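Community Help > Household > Waste and Recycling > Sorting at shared tables

Browse Topics | Ask | My Posts | Guidelines | Sign In

Sorting lunch waste under the new collection rules

Posted by Flinine Tenant Desk in October

Our office shares a building in Ikville with two other firms, and all three use the same table for meals. The building has moved to separate collection of food scraps, containers and general trash. We have been asked to write a one-page notice for the 49 people on our floor, and we would like it to be correct before it is posted. The table holds a mixture of food and packaging at the end of lunch.
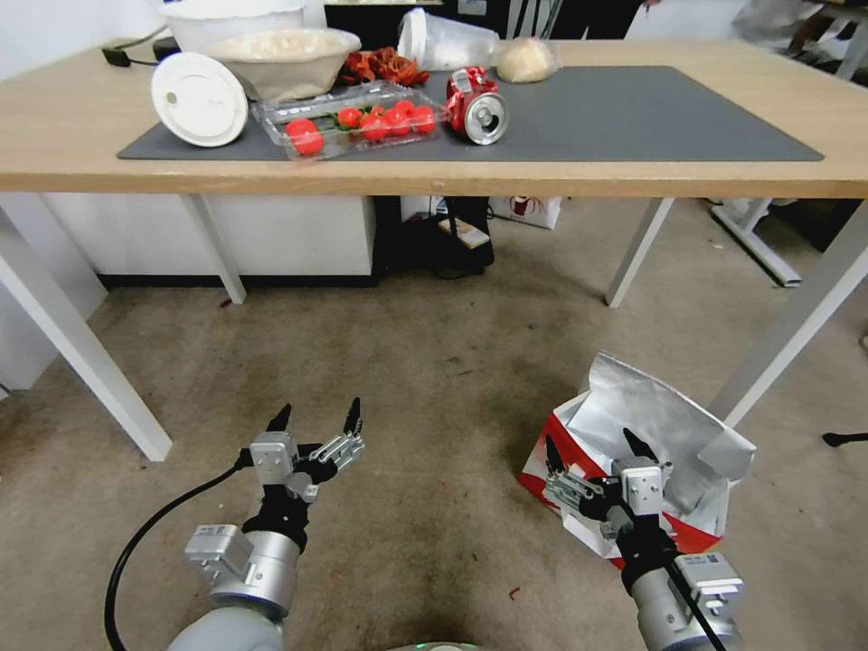
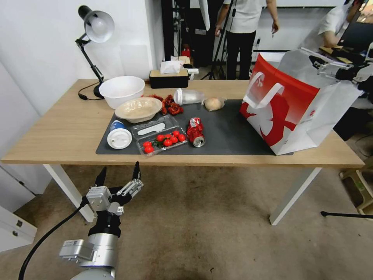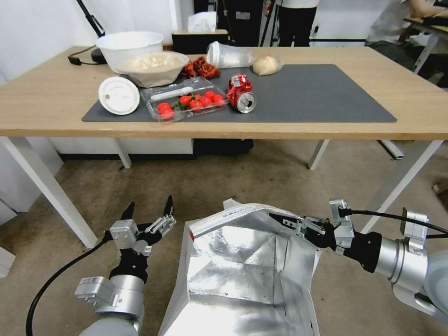
Our hauler accepts food scraps in a green cart, but its printed guide does not say how to treat food that is still inside packaging. We would also like to know whether clear plastic cups belong with bottles, and whether a can must be rinsed before it is placed in the container cart. The previous notice said that everything must be washed with soap, and most of the staff ignored it. Guidance from other building offices would be appreciated.

Motaung Building Services

The general practice in the buildings we manage is as follows. Food must be removed from its packaging before it enters the scraps cart. A bag left around bread is treated as contamination, and a single bag can cause the whole cart to be refused. Cans should be emptied and given a quick rinse with cold water. Soap is not required.

Plastic cups are a separate matter. Many haulers accept bottles and tubs but exclude cups and hinged containers, even when the same symbol is printed on them. Please request the list of accepted items in writing – the telephone staff do not always have the current version. Until you receive it, place cups in general trash.

We also recommend that the notice carry no more than 6 lines. Ours once ran to two pages and had no effect on the carts.

Nomport Facilities Office

Agree with the above. Check the liners as well. Ours were labeled "green" but were ordinary plastic, and the hauler charged us a fee of 100 dollars.

greencart_user

Just put everything in one bag, they sort it at the plant anyway.

Comments (3)

Motaung Building Services: The last reply does not apply where separate collection is in force. Please follow the hauler's rules.

Flinine Tenant Desk: Thank you. We have requested the written list and will hold the notice until it arrives.

northstair: Does anyone know if tea bags are allowed in the scraps cart? Ours says yes on the lid and no on the website.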